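Old wood tabletop feels sticky after cleaning – strip it or can it be saved?
Home and Garden Help > Furniture and Wood Care
Posted 2 December 2020

Albertina Carrilho
Member, Prillberg

We have a dining table that came with the house when we bought it. The previous owners said it was purchased new in 2000 from a furniture store in Graren that has closed. It is a reddish-brown wood with a clear finish. I have never been told what the finish is, and there is no label underneath, only a stamped number 13 on one of the legs.

The problem is that the top has gone tacky. It isn't the whole surface. It is worst at the two places where people sit every day, and along the front edge where forearms rest. If you lay a sheet of paper there and leave it for an hour, it pulls a little when you lift it. The legs and the underside of the top feel normal.

What I have tried so far:

Warm water and dish soap, wiped with a cotton cloth. It felt better for a day and then went back.
A spray polish from the supermarket, used for most of last year. I stopped in the summer.
White vinegar and water, once. It left a smell and made no difference.

The room is heated in winter and gets some afternoon sun, though the table is not right in the window. We keep it at 19 degrees Celsius most of the day. I would like to have it usable by the end of December, when we have family staying. My brother-in-law says to sand the whole thing down and put on polyurethane. I would prefer not to, partly for the dust and partly because I don't have a garage to do it in.

Is there a way to find out what the finish is before I do something I can't undo? And is the stickiness dirt or is the finish itself breaking down?

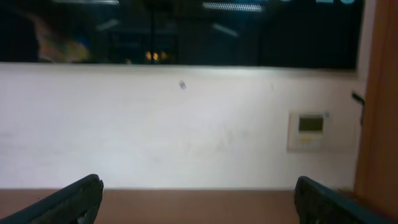 Yeoh
Sanding should be the last thing you do, not the first. Most sticky tabletops I have worked on were a mix of old polish, skin oil and a finish that had started to soften under it. You won't know how much is which until the top layer is off.

Start with mineral spirits. Buy the low-odor kind, open a window, wear nitrile gloves, and keep it away from the stove and any pilot light. Put some on a white cotton rag and rub one sticky area no bigger than your hand. Turn the rag often. If it comes up brown or yellow and the wood underneath feels hard and smooth once it has evaporated, you had a buildup problem and you can do the rest of the table the same way. Expect to go through a lot of rags. Lay them flat outside to dry before they go in the trash. Do not ball them up.

If the spot is still soft after that, press a fingernail into it somewhere near the edge. If the nail leaves a mark, the finish is breaking down and cleaning will not bring it back.

To find out what you have, go underneath or to the inside of a leg and do these in order, with a cotton swab, on a different spot each time:

Denatured alcohol. If the finish gets sticky or dissolves within a minute or so, it is probably shellac.
Lacquer thinner. If the alcohol did nothing and this dissolves it, it is probably lacquer. If it wrinkles or swells up, it is more likely varnish.
If neither does anything, it is probably polyurethane or a catalyzed factory finish.

For a store-bought table of that age I would guess lacquer. Lacquer is common on factory furniture and it does go soft where it gets hand oil on it year after year. The good news is that the color is often in the finish or just under it, so you may be able to clean it and put fresh clear coats over the top without touching the stain. Test this underneath first as well.

Two more things. Stop using spray polish, and stop using vinegar. And check your placemats. Soft vinyl ones can react with a finish and leave it gummy in exactly the places where people sit. Trays with a hard bottom are easier on it, as long as they get lifted and not dragged.
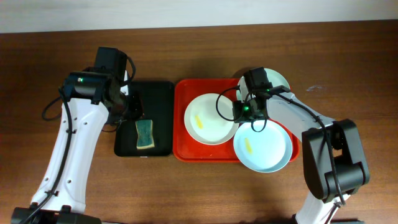
Wooden tabletop with a black tray and a red tray set side by side.

If you do end up recoating, leave it alone as long as you can before you put anything on it. The can will say it is dry to the touch in a few hours, but dry to the touch is not cured. I give it 3 weeks before a tablecloth or anything with a rubber foot goes on it. With family coming in December that is tight, so you may want to just clean it now and refinish in the new year.

Femer
i had this. baking soda paste worked for me, rub it in and wipe off. took the stickiness right off. mine was painted though so not sure about wood

Albertina Carrilho
Thank you both. I did the mineral spirits test on the worst spot last night and the rag came up dark yellow. I did the same place again this morning and got a little more, then nothing. The surface is much better but I can still feel a slight drag compared with the middle of the table. The fingernail leaves no mark that I can see.

I also did the alcohol test inside one of the legs and nothing happened. I haven't bought lacquer thinner yet. The placemats are vinyl – they are going in the donation box.

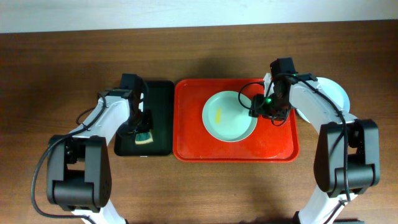 I will do the rest of the top over the weekend, one section at a time, and leave it uncovered for a few days to see whether the tackiness comes back. If it does I'll do the thinner test. Is there anything I should put on it in the meantime, like wax?

Yeoh
No mark from the nail is a good sign. I'd hold off on wax for now. If you decide to recoat later you would only have to take it all off again, and wax over a surface that is still slightly soft tends to trap whatever is in there. Plain damp cloth, then a dry one, and nothing else.

When you do the front edge, work the rag along the underside of the lip too. People grip the table there when they pull their chairs in, and it gets missed.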